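4.2 Connector handling

Shop-floor chores are usually ranked by how heavy or how dull they are. Neither measure says much about whether a machine can do them. In the Wamwood trials the arms lifted and carried without complaint, and then met the wiring harness, which has opinions. A new hire at the Bortolotti bench learns to seat a plug in an afternoon, mostly by feel and with some swearing. Our controller, Nistis, had 3689 recorded attempts to learn from and was not able to swear.

The trouble starts well before the mating face. A round connector is a rigid part and can be modeled as one, but the bundle behind it is stiff in some directions and limp in others, and it pulls on the grasp whenever the wrist turns (Figure 3).

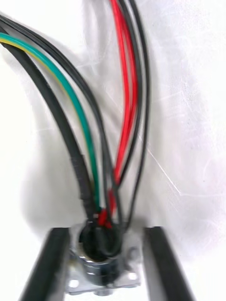 Figure 3. Flanged round connector held between the gripper fingers, with its wire bundle entering from the top. Wrist camera view.

We first treated the bundle as a constant side load. This was optimistic. The heavy black cable and the thin red wires do not bend alike, and a load estimated at one wrist angle was of little use at the next. The revised version re-estimates the load at 8 poses before any insertion is tried - slow, but still quicker than picking a connector up off the floor.

The second chore was plugging a harness connector into a populated circuit board. Board position was less of a worry, as the fixture tray takes care of most of it. Clearance was the real constraint. The power connectors stand in a row along the front edge of the board, with tall capacitors behind them, and a planner that thinks only about its target will happily park a finger on a neighbor. We ran 300 trials per condition and scored a capacitor strike as a failure even when the plug went in. The planner would no doubt have preferred other rules.
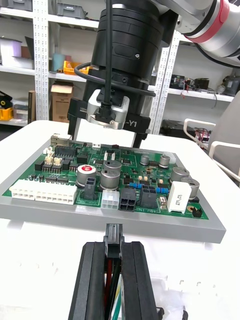
4.3 Comparison with the household tasks

The Bruvmont kitchen tasks used the same controller with the load estimator switched off. Drawers and cup racks are forgiving by design, and a cup placed slightly crooked is still a cup on a rack. We therefore report the two sets of results separately and do not average them, tempting as the resulting number was.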